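The tea drawer is no more

27 September 2022

Okay so the drawer finally beat me. I pulled it open last night looking for one single chamomile and it jammed halfway, like it always does, and I decided I was done.

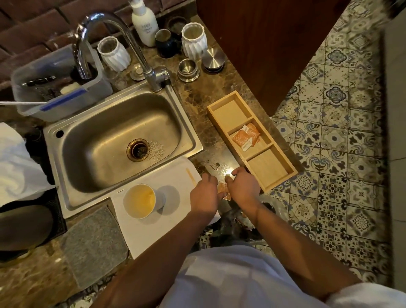 I'd been keeping every kind of packet in there since we moved in. Tea, instant coffee, soup mix, those little electrolyte things from the gym, sugar from I don't even know how many diners. I counted while I was emptying it (I know, I know) and got to 77 before I stopped, and plenty of them were expired. One had been expired since before this blog existed!

So the new plan is a wooden tray with three compartments, out on the counter by the sink where I fill the kettle anyway. I got it at Grullow back in August for 23 dollars and then it sat in a closet because I couldn't think what it was for. The orange packets get the middle section, they're what I reach for first thing in the morning. I'm still arguing with myself over the other two. Tea in one, coffee in the other? Or leave one open for whatever I'm working through that week?

The white canisters with all the little facets stay along the brick, and so do the mugs. I did think about moving them up to a shelf, but I'm short and I'd be on a stool every day.

Still to do: wipe out the actual drawer, which is gritty in the corners, and find somewhere for the soup mix. Probably the basket over the fridge. If you've got a trick for a drawer that sticks, leave it in the comments, I've already tried candle wax.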